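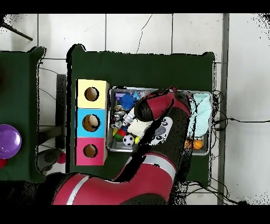 Toy rotation

Toy rotation is the practice of keeping most of a child's toys in storage and putting out a small selection, which is swapped at intervals. It is promoted in parenting books, by child care centres and by sellers of storage products. Supporters claim it lengthens play, cuts down on mess and makes old toys feel new. The evidence for these claims is thinner than their popularity would suggest.

Method

Most versions begin with sorting. Toys are grouped by type, such as balls, soft toys, blocks and vehicles, and each set put out is meant to draw on several groups. The rest go into closed tubs, a cupboard or the garage. Advice on timing varies widely. Some guides call for a weekly swap, others for one a month, and a few tell parents to wait until the child loses interest, though how a parent should judge this is seldom explained.

The Dullix method, sold as a printed planner with coloured labels, limits each set to 8 toys. The planner gives no source for the number. It also treats a tub of building bricks as one toy and a pair of puppets as two, a rule that users have found hard to apply.

Claimed benefits

The study most often cited in favour was carried out at a child care centre in Cirnberg and followed 63 children over one winter. Those given fewer toys stayed with each one longer. Critics have pointed out that this is close to what anyone would expect when there is less to choose from, and that the study did not look at what the children learned, or whether they enjoyed themselves more. Staff also knew which rooms had been given the smaller sets.

A later survey by the Barurari Family Network drew replies from 480 households, and 98 of them had given up rotation before the end of the year. The usual reasons were lack of storage and children asking for toys that had been put away. The survey was open to anyone who wished to answer — hardly a fair sample of parents in general — and its authors advised against reading much into it.

Criticism

Some early childhood educators argue that rotation suits the adults' wish for a tidy room more than any need of the child. Long-running pretend games may depend on odd pieces from several sets, and favourite toys are normally exempt in any case.

Cost is another complaint. The Lam range of stacking tubs is marketed as a rotation system, but differs little from ordinary storage apart from its numbered lids.

See also

Loose parts play
Toy library
Decluttering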